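Training lead wanted for our picking hall (and yes, you'll work with the robots)

Hi! I'm Kilian Hollenstein and I run the picking hall at Skastholm, where we pack housewares for Jatilberg. In February we put in our first two robot arms, and now I need a person who can help the rest of us get used to them.

Let me tell you how the work has changed. A picker here used to walk the aisles all shift. Now the arms do a good part of the lifting, and people set up jobs, clear jams and decide what goes in which bin. Some of my crew love it. Some miss the walking (and the chatting along the way – I get it!). The shift has gotten quieter, and we're still working out who does what when an arm stops. You'd be in the middle of all that.

What you'd do

1. Sit down with each picker and find out what they want to learn, then build their training around it.
2. Write the how-to sheets for the arms in plain words. Prantl's manual runs to 672 pages and I've read almost 50 of them, so please be better than me.
3. Try new jobs in the simulator before they reach the floor. You'll get comfortable with the view from the gripper, two fingers open against a dark wall and a framed picture hanging a little crooked up in the corner.

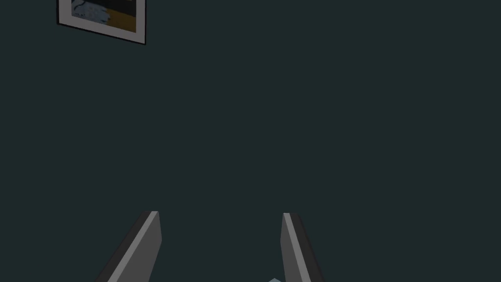

4. Bring the crew's complaints to our weekly planning meeting and push for fixes.

What I'm looking for

Warehouse or shop floor experience, patience, and a knack for explaining things. No coding needed – we'll teach you the software. Days only, full time, with paid training at our Nullow site.

Send me a short note about yourself by 28/09/2025, and put job number 1217 in the subject line. Skip the fancy cover letter!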